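Sudura Workshop, Unit 13
Monthly electrical and fire check, July

Extension leads: fail. One lead run under matting by the rear door. Removed.
Sockets: pass. Double socket 851 has a hairline crack in the faceplate, to be replaced by Krajewska.
RCD test: pass, tripped within 40 ms.
Extinguishers: pass. Pin and seal intact on all units.
Exit route: pass. Clear width to be kept at all times.

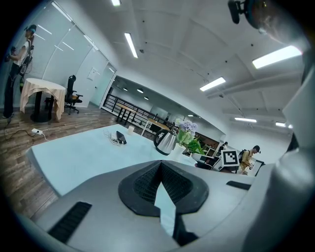

Emergency lighting: partial. Fitting over the stairs went dim after 10 minutes. New battery on order from Gekura.
Fire door closer: pass, slow on the last part of travel. Adjust before next check.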